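The gripper build, part four: does it pick things up yet

Short version: sort of. I'd keep your money in your pocket.

For those who came in partway, I've been putting together a pair of hand-held grippers from the Goklow plans since August. They're the kind you hold and squeeze yourself, with linkages in front and soft pads on the ends. The page for the plans says a careful beginner can finish both in a weekend. I'm a careful beginner and I would like to know which weekend they meant.

The parts

I printed all the black pieces at the shared shop on Barredo, where Dirceu Barbosa let me have the slow printer overnight. Twenty-three pieces per gripper if you don't ruin any. I ruined plenty. The holes for the pivots came out tight on the first set, so I opened them up by hand with a drill bit, and then of course they were sloppy. Second set, I changed the hole size in the file before printing like I should have done to begin with.

The pads are the one part I have no complaint about. They're blue, they're ribbed, and they bend where you want them to. I bought mine ready made from Clirden and they took 17 days to show up.

Screws are another story. The list calls for two lengths and the drawings show three. I wrote to the people who posted the plans and got back a link to the same list. Jericho Macaraeg, who built a pair last year, told me to use the shorter ones everywhere and stop reading the drawings. That worked for all but one joint, and that joint still clicks.

Trying it on real stuff

Everybody who posts about these things tests them on foam blocks. Foam blocks are easy. I don't own any and I have never needed to move one. So the test was going to be whatever was in the house, on the kitchen table with the shiny white cloth left on. If a gripper needs a special mat under it I'd like to find that out now.

Cartons turned out to be a fair test. They have flat sides, they dent if you squeeze too hard, and the printed surface is slick enough to show up a lazy grip. The red and cream Double Happiness one got the most turns. With one pad on the upper side and the lower finger under the end, you can hold it at a tilt, and I spent a good while working out how little I could squeeze and still keep it there.

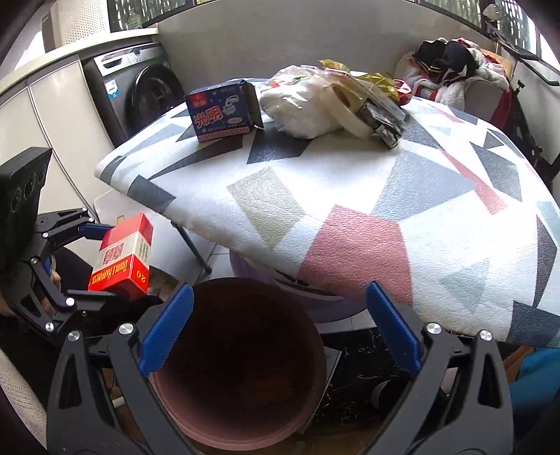 What I think so far

1. The grip is decent on anything with corners. Small boxes and cartons are fine. I wouldn't call it precise.

2. Plastic bags are a mess. The pads pinch a fold and the rest slides wherever it likes. Mark Anthony Navarro says I need more pressure. I say I need a different tool, such as my hand.

3. Your wrist will notice. The plans say nothing about weight, and I had to quit after 28 pickups in one go.

4. The claim that this "cuts sorting time in half" has no numbers behind it anywhere I can find. My own sorting got slower.

I haven't given up on it. Next I want to fix the clicking joint and try a softer spring. Divina Magbanua has offered me the leftover ones from her Javalach kit, if they fit. I'll measure them first this time.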